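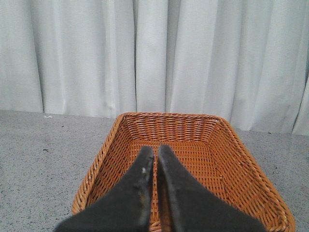

Equipment Plan for a Basket-to-Basket Sorting Cell
Second-year group project, Indley College

1. Purpose

The college has asked for a costed plan before it pays for a second sorting cell. Our group had to decide what must be bought new, what can be shared with the first cell, and what can wait until next year. Orders have to be placed in September. The cell moves mixed small items from one basket to another.

2. Gripper

The gripper is the largest cost after the arm. We compared the Vosero two-finger model with the one from Kütt. The Kütt gripper opens wider, but its fingers are only sold together with the mounting plate, so each worn pair means paying for a plate as well. Vosero sells fingers by the pair. The inner edges take most of the wear and we have allowed for six spare pairs over three years.

The wrist camera is included in the Vosero price. With Kütt it is extra, and so is the cable. 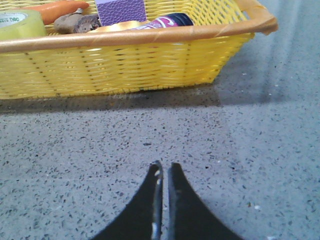

Figure 1. The two gripper fingers and the yellow basket, with a carrot and a roll of tape among the items.

3. Baskets and test items

Woven baskets cost very little and the shop in Stanovance keeps them in stock. We suggest keeping to the same sizes as now, so that the positions in the program do not need changing. Test items come out of the consumables budget. Tape and foam can be used for a long time. Fresh vegetables have to be replaced, and we put them down as a weekly cost during term. A plain, light curtain behind the work area should be bought at the same time as the baskets.

The fixed camera needs its own stand. We left this out of our first draft, and it added over 30 pounds.

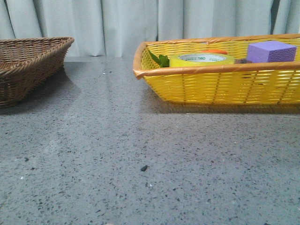
4. What can wait

A second lamp is not needed yet. The speckled surface is glossy and shows reflections, so a matt mat may be a better use of the money, but we have not tried one. We have kept back 20 per cent of the total for repairs and delivery charges.

5. Recommendation

Buy the Vosero gripper with spare fingers, the camera stand, the curtain and two baskets. Share the existing computer between both cells until the timetable makes this difficult. The Kütt quotation is kept in the appendix in case Vosero cannot deliver before the start of term.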